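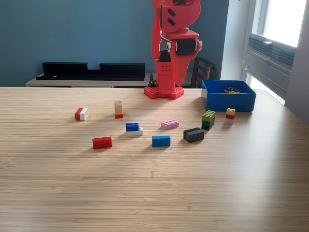

Be suspicious of any grasp planner that comes with one success number on the front page. Celeno, the planner I run at my workshop table, claims it handles "mixed small parts," and the test set turned out to be single bricks, all studs up. Try it on stacked ones, with a few lying on their sides the way the red and the blue ones are, and a blue box to drop them in. My score fell fast.

Tips, for what they're worth:

- Run 20 attempts per layout before you believe a setting. Five is a mood.
- **Close the blinds, then open them.** Window glare on a striped tabletop is a fair test of any segmentation model. If the vendor only shows you a gray mat, ask why.
- Cap the planner at 800 ms. Past that it's mostly re-scoring grasps it already rejected.
- Log the rejected grasps too. Jolport's viewer hides them by default (the setting is under Replay).
- Don't touch the smoothing slider to fix a bad pick. Kibet Kinyua swears by 12. I tried 12 and got slower bad picks.
- Recalibrate after you move the table, even an inch. "Auto-correct" in the Skastside build did nothing I could measure.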